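Can a robot do your dishes yet? Alton gets a look

If you've ever stood at the sink at nine at night wishing somebody else would deal with the cutlery, you'll have some sympathy for the good-sized crowd that squeezed into the Weerasinghe building in Alton on Wednesday evening. They had come to hear how far machines have come with the everyday jobs, the ones done in kitchens and laundries and in the back rooms of shops, and most of them stayed well past the tea and slices.

The talk was put on by Graltell, a small local outfit that has spent the past year on what it calls the Meltley project. The idea is simple enough to say and very hard to do – get a pair of arms to pick something up, pass it across and put it down again where a person would want it. Jamila Jayasinghe gave most of the talk and was refreshingly frank about it all. Passing a small item from one side to the other is something you or I would do while chatting on the phone, she told the room, and it has taken her group 2113 attempts to get to the point where they'd be happy to do it in front of their mothers.
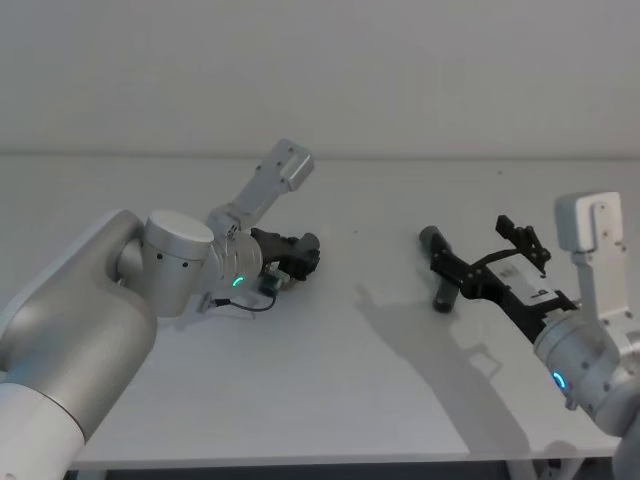 Two arms, two grippers and a plain white table.
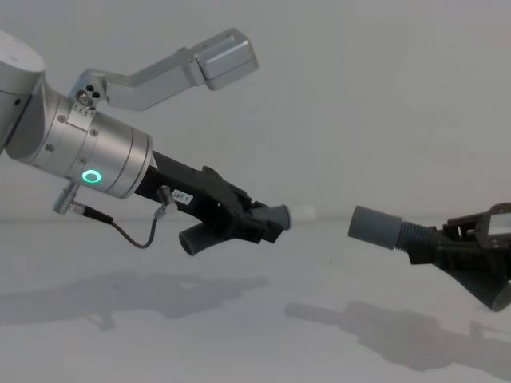

Obaidul Begum was less sure the wait would be worth it, and said that after six years of running a shop floor he would want to see the same job done 1000 times without a hand near it before he let it loose on his own shelves. A bag of oranges splits, he pointed out, or a kid leaves a half-eaten bun behind the tins, and a person just gets on with it.

Jayasinghe didn't argue much with that. Folding towels is coming along, she said, and so is sorting items of a known shape and colour, but anything floppy, slippery or jammed at the back of a cupboard is still a good way off. Asked for a date, she laughed and wouldn't give one.

A second evening is planned for August, same place, with room for 100 people. Entry is by gold coin and there will be more slices.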